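Letting go of the winter wardrobe (or trying to)
22 November 2018

I have been meaning to write this since March, when we moved from the big draughty house in Corley to the much smaller, much warmer one in Gestoddale, and I told everybody who would listen that I was going to live with fewer clothes. I had visions of a tidy rail, a few good jumpers and a drawer that shut. Well, it is November, it has turned properly cold, and this morning I opened the cupboard on the landing and a scarf fell on my head.

The trouble with clothes is that they aren't only clothes, are they? I can throw away a chipped mug without a second thought, but hand me a cardigan with holes in both elbows and I'm suddenly back on the seafront at Lorer with chips in my lap and the wind going straight through me. I wore that cardigan for 20 years, on and off. It's no earthly use now. I've put it in the bag for the textile bank and taken it out again twice, and at the time of writing it is on the back of the kitchen chair, which I suppose means it's winning.

I did make a proper start, though. I took everything out, every last thing, coats and all, and heaped it up where I couldn't walk past it. My sister swears by doing one shelf at a time but I know myself, and one shelf at a time would have seen me into my old age.

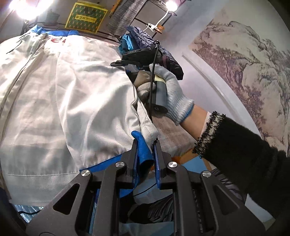
Once it was all out I gave myself two rules, and I'm rather proud of them. The first was that if I couldn't remember wearing it last winter, it had to go. The second was that I was allowed to break the first rule, but only for things that made me smile straight away (no standing there waiting for the smile to arrive). It's surprising how quickly you know. I found a skirt I'd paid far too much for and felt nothing but cross with it, and then a horrible old fleece that I was so pleased to see I put it on there and then.

I stopped for lunch at Yimyam, the little café by the bridge, and had the leek and potato soup with a cheese scone, and very nearly didn't go home again. If you're ever over this way do try the scones, but go before one o'clock or they'll have sold out. The walk back up the hill did me good and I got through all the knitwear before it was dark.

By the end I had 48 things to give away, which sounds marvellous until you see what's left! The charity shop took most of them, and the really worn bits went for rags. I kept back some cotton shirts for a patchwork I've been planning for ages. I have a feeling those shirts will still be shirts next Christmas, but I have washed them and ironed them, and that's further than I usually get.

What I still haven't solved is the shoes. I'm not going to talk about the shoes today. If anyone has a good way of storing walking boots in a narrow hall, please leave me a comment, as at the moment we're all stepping over them.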